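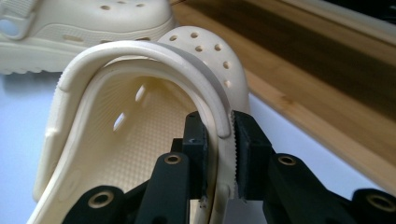

Home > Forums > Grippers and End Effectors > Faults
Last updated: Tuesday, March 10, 2026

Jaws won't let go of soft foam

tello_garcia
Fault report, for anyone else sorting footwear. We've got the hand-held gripper on foam clogs, pinching the heel wall and moving them to a wooden tray. Grip is lovely. Release is another matter. I open my hand, the fingers stay shut for a second, then ping, clog across the room. Last one hit Abílio in the ear. He has asked me to log it as a near miss. It did not miss.

navickas_b
Serrated pads? The teeth dig into the foam and hang on. Swap to smooth ones and go home early.

tello_garcia
They're serrated, yes. Smooth ones let the clog spin round like a weathervane.
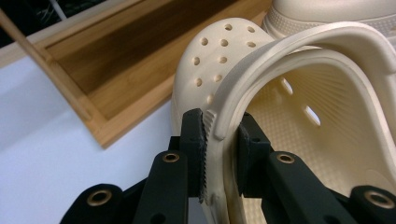 It does the same on either shoe and on either side, so I don't think it's one bad bit of foam.

Thorlacius
Disagree with Birutė. Teeth don't store energy, linkages do. I'd bet on the pivots binding. When did you last look at the bushings?

tello_garcia
Define "look at".

Thorlacius
Thought so. Ours at Flunbridge began sticking after 2,347 cycles. There was grit in 4 of them.

navickas_b
One rig with grit in it isn't a law of physics. Pads first, they're two screws.

yesenia_m
Whichever of you is right, would you please put safety glasses on before the next go? It's a shoe at eye height.

tello_garcia
Glasses on. Cleaned the pivots, 4 pings in the next hour, down from a lot more. So you're both a bit right, which I expect will please neither of you.

navickas_b
Correct.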